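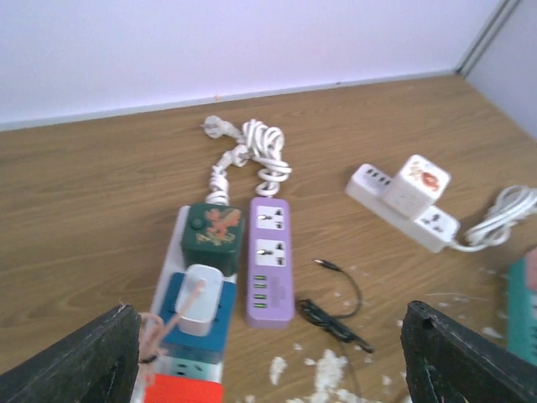

How to test whether a robot arm can really tidy a heap of power strips

Every few months somebody sends me a video of an arm folding a towel and asks whether the cable drawer is next. My answer has been the same for a while: show me it doing mine. Cables are what sellers of home robots like to leave out. A mug stays mug-shaped when you pick it up. A lead does what it likes.

What follows is the test I run before I believe anybody's claims on this. It needs a table, an arm with a two-finger gripper, a camera near the wrist and a free afternoon. It also needs patience, mostly for step 4.

Step 1. Make an honest heap

Put out several power strips of different colours and shapes, with their leads on. Mine included a lavender-purple one with four green USB ports, a white one lying at a slant, and a stack of coloured socket blocks with a white plug on a twisted cable near the top. Let two of the white cords tangle with each other. Add a thin black cable with a pin connector, as every house has one and it never belongs to anything.

Do not tidy up the crumbs. A few bits of white fluff on the tabletop are a fair test of whether the software can tell rubbish from the things it has been asked to move. If the person running the demo reaches for a cloth first, write that down.

Nothing on the table should be connected to the mains. That goes for the whole afternoon, whatever stage you have reached.

Step 2. Decide what "tidy" means before you start

This is where most demonstrations cheat, often without meaning to. "The robot cleared the table" can mean that it pushed everything into a tub. My rule is plain:

Each strip ends up lying flat, with its own lead coiled beside it.
No lead is trapped under another strip.
Adapters plugged into a strip come out and go in a tray.
Rubbish goes in a bin and nothing else does.

Write your rule on paper and leave it on the bench. You will be tempted to soften it later on.

Step 3. Time a person first

Ask somebody who has not practised. Melquiades Gallegos did it for me in 6 minutes, talking the whole time, and he stopped halfway to read the print on one of the strips. He got everything right, apart from one coil that sprang open again when he let go.

Keep that number in view. It is surprising how often a robot's time is given with nothing next to it.

Step 4. Run the arm with no help

No nudging, no turning a strip round so the fingers can reach it, no "we'll just reset that one". If the arm drops something off the table, the run is over. Do 9 runs, changing the heap each time. One good run tells you that one good run is possible.

I used a Kalonano arm with the Delimley control software, lent for the week. The maker's leaflet says the system was trained on 2678 recorded pick-ups. I have no reason to doubt it, but I would like to know how many of those had a cord on the end.

Watch for these:

Gripping the lead with the strip. The fingers close on the body and catch a loop of cable as well. The strip goes up, and so does whatever the loop runs through. This ended four of my runs.

Taking a stack for one object. Socket blocks piled together look like one long thing to a camera, and sometimes they do move as one. Sometimes the lower half stays behind.

Losing sight of the work. A wrist camera sees very well between the fingers and poorly beside them. Anything standing behind a finger might as well be in the next room. Put a strip well over to one side and see how long it takes to be noticed.

Chasing fluff. The arm made a careful approach to a scrap of white stuff, closed on it, lifted, and found it had nothing. Then it tried again. I stopped it at the third go.

Step 5. Test unplugging on its own

Pulling an adapter out of a socket takes two hands, or one hand and something to push against. A single arm has neither. It pulls, and the strip comes along for the ride. You can clamp the strip down, and I did for the last few tries, but then you should say so in your notes. Nobody clamps an extension lead to the kitchen table at home.

Step 6. Write down the failures in full

A score is not much use to the next person. "Missed adapter, gripped lead, dragged strip to the left, stopped" is. My sheet has a line for each run, with the time and the first thing that went wrong.

What I got

Two runs out of 9 met the rule, if I am generous about the coils. The quicker of the two took 31 minutes. The arm was good at picking up a lone strip from bare table, and it was gentler than I expected with the small adapter.

Costigan, who sell the arm in this country, tell me the next version of the software handles cords better. They told me something like it in January. A repair shop in Fallcombe has offered me a box of old leads for the next round, so the heap will be bigger – and I will be keeping the same rule on the same bit of paper.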